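Effie Lennox
August 2, 2018

Morning walk

Seven in the morning and I was already out the door! I can't tell you how good that feels to write, after a spring when I could barely talk myself down to the mailbox. I took the long way, past the Plemell store and up the hill behind the school, and I only stopped once, to retie a shoe. In June I stopped at every bench. The left knee grumbled on the way down (it always prefers up) but it quit complaining by the time I had my key in the lock.

I've been keeping the walks at the same hour all week and I think that's the trick for me. If I sit down with coffee first, I'm sunk. Shoes, water, door. Mamo called while I was stretching on the step and wanted to know if I was out of breath. I said yes, and proud of it.

Breakfast and fruit

Oatmeal again, with walnuts and a spoonful of yogurt, and I'm still not tired of it. The big change is fruit. I used to buy it and watch it go soft in the bowl, and now I eat some at every meal, skin on when the skin is good. I had a peach at ten that dripped all the way to my elbow.
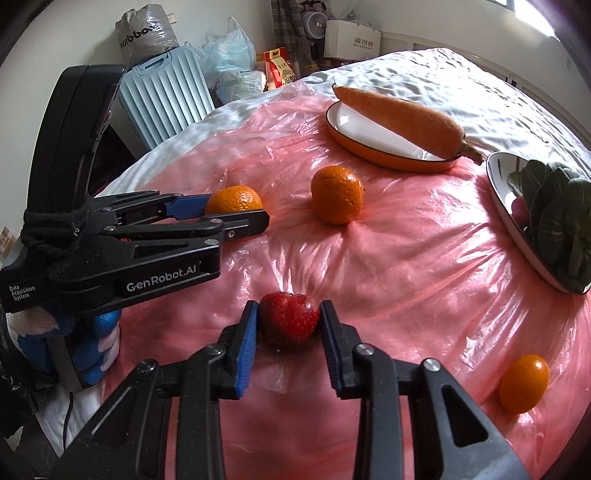
Lunch

Lentil soup from the freezer, the batch with too much cumin in it, plus a tomato cut up with salt and some of that dark bread from Mollimport. The bread is heavy as a brick and I love it. One slice and I'm fine until supper, where with the old white loaf I'd be back in the kitchen by two looking for crackers.

I did measure the salt, for once. The label on the canned broth said 700 milligrams a cup, and that's before I get anywhere near the shaker, so next time I'll make my own from the onion ends and carrot tops. I have a bag of them going in the freezer already.

Strength class

Oh, I was so pleased with this one! We did the sit-to-stands with no hands, three rounds, and on the last round I wasn't even wobbling. Then the bands, then balancing on one foot next to the wall. My right foot is much steadier than my left, so I've decided to brush my teeth standing on the left every night until they match.

I moved up a band color too. The new one fights back – I could feel it in my shoulders while I was putting the groceries away. I wrote the exercises on the back of an envelope so I can do them at home between classes, and I'm going to hang it inside the closet door where I can't pretend not to see it.

Slept in the afternoon for a little bit with the shades up. Woke up hungry and had cottage cheese and cucumber. 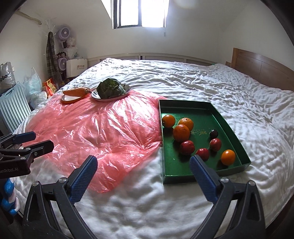

Supper and tomorrow

Baked fish with lemon, green beans, and the small potatoes. I put the fish on the good plate even though it was only me. No dessert, though I did walk another 200 steps up and down the hall while the kettle boiled, and I'm counting that.

Tomorrow I want to try the bean salad from the Jutania cookbook, the one with mint. I need mint, red onion and a can of white beans, and I should look at whether the vinegar is still any good. Up at seven again, gray sneakers this time because the blue ones rub. Left foot for the teeth!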